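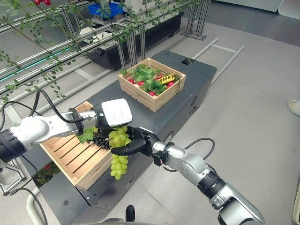
I have been meaning to write about the bread for ages, and as it's August 2024 and far too hot to have the oven on, I've finally got the time. Regular readers will know I came back from our June fortnight in Sternau with a jar of rye starter wrapped in two socks and a carrier bag (it did leak, a little, on the good cardigan).

The bakery there is called Myklebust, down by the bridge, and they sell one loaf that I would happily eat every day for the rest of my life. It's dark and a bit sour and it keeps for a week. I asked at the counter how it was made, in my terrible accent, and was handed a jam jar and a slip of paper with the flour in grams and hardly anything else on it. 800 of rye, a good spoon of salt, and the word "wait" underlined twice!

So I waited. My first go sat on the side for 15 hours and came out like a paving slab, and the second one I forgot to salt, which I wouldn't wish on anyone. We had that one toasted with a great deal of butter and a lot of marmalade and pretended it was fine.

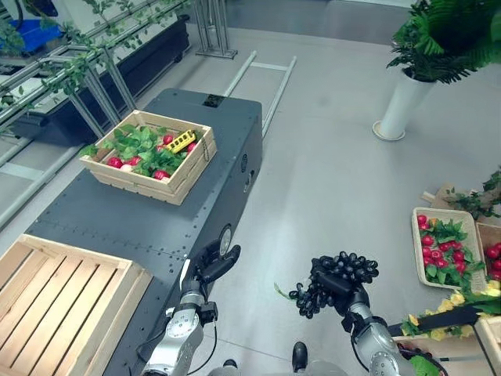
What changed everything was the tin. I'd been using my mum's old loaf tin, which is lovely but much too wide, so the dough just spread itself out and sulked. I found a narrow one in Wistero, that funny little kitchen shop behind the station, for almost 39 pounds, and yes, I did walk round the block before I went back in and paid. It's heavy and plain and I love it more than is sensible.

The next loaf rose. Not hugely, rye never does, but it had a proper crust with cracks along the top, and I left it in a tea towel overnight as the slip of paper didn't say to but my gran always did. We had it for lunch with cheese and pickled onions, sitting on the back step with our feet in the sun.

I'm on loaf number 5 now and would like to try caraway next, once the weather breaks. The starter is living in the fridge door for the time being, next to the mustard.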